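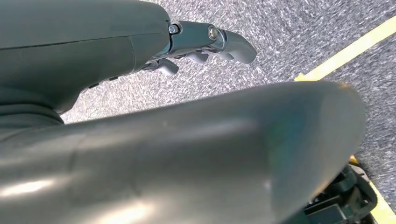
Issue 18, page 4

REPORT OF A MEMBER VISIT TO THE SKOMCOMBE HANDLING LABORATORY

Prepared for the Safety Practice Group by Oľga Hubáček

The Group visited the Skomcombe laboratory in February at the invitation of its operations manager, Deividas Kuusk. The visit had been arranged after the laboratory circulated a notice to partner sites describing an unplanned arm movement during hand trials. Members wished to see the work area, hear the account of the staff on duty, and review the changes made since.

The laboratory develops handling routines for parcel and textile work under a program known as Cedatar. The arms carry jointed hands with metal and plastic fingers, and much of the testing consists of reaching toward the floor, closing the fingers on a soft item and lifting it. The trial area is carpeted in speckled gray and its limit is marked on the floor in yellow. Staff are required to remain outside the yellow line whenever the arms are enabled.

The incident

Mr. Kuusk gave his account in the meeting room before the tour. Trial 363 of the series had been stopped by the operator so that a fallen cloth could be cleared from the floor. The stop was made with the pause command at the operator station. The red stop button was not pressed. A technician confirmed by voice that the arms were paused, crossed the yellow line and bent down to reach the cloth.

While the technician was inside the line, the arm on the left side resumed a lowering movement. It traveled a short distance, met the technician's sleeve and came to rest when its force limit was reached. The second arm did not move. The technician was unhurt and reported the event to the shift lead at once. Power was removed from both arms and the area was kept closed for 18 days.

Findings presented to the Group

The laboratory asked Bonari, the firm that maintains its control cabinets, to examine the logs. Bonari's engineer found that the pause command had been received by both controllers. A reconnection of the network link to the left controller then caused it to reload its last queued motion. The controller treated the reconnection as a fresh start and did not check whether a pause was still in force. The fault could be repeated on the bench, and members were shown a recording of the bench test.

The same examination noted a loose connector at the cabinet end of the link. Mr. Kuusk told the Group that this had been listed for repair at the previous monthly inspection and had been carried over. He accepted that the item should have been closed before trials continued. He also stated that the written procedure had allowed entry under a software pause for short tasks, and that this wording had been in place since the first Cedatar trials.

The work area

Members were then taken to the trial area, where they watched two floor pickup runs from behind the line. The operator read each step aloud from a printed card. Between the runs the operator pressed the stop button, turned and removed the key, and handed it to the person entering. The key was returned only when that person was back outside the line. This took longer than the former method, and the staff said that the number of runs completed in a shift has fallen as a result. No one present proposed going back.

Several members asked why the area has no fence or light curtain. The laboratory replied that the layout is changed often and that fixed guarding was judged unsuitable when the room was first set up. The Group did not find this answer complete. A floor marking tells people where to stand but has no effect on the machine, and the incident took place with the marking in position and understood by all concerned. Mr. Kuusk agreed to obtain a quotation from Mägi for a movable scanner that would hold the arms stopped while a person is inside the line.

Matters agreed

Entry under a software pause is withdrawn at Skomcombe for all tasks, whatever their length.

The revised controller software, which cancels queued motion when a link is lost, will be tested on the bench before it is loaded in the trial area.

Open electrical items from the monthly inspection will be reviewed by the shift lead before the arms are enabled, and any item affecting a control link will prevent operation.

The laboratory will send the Group a copy of the Bonari report, with personal details removed, for circulation to members.

Members operating similar equipment are asked to check whether their own procedures permit entry under a pause command, and to inform the Group of the result. Replies should be addressed to Ms. Hubáček at the Group's office.

The Group thanks Mr. Kuusk and the staff on shift for their time and for the open manner in which questions were answered. A second visit will be requested once the scanner has been installed.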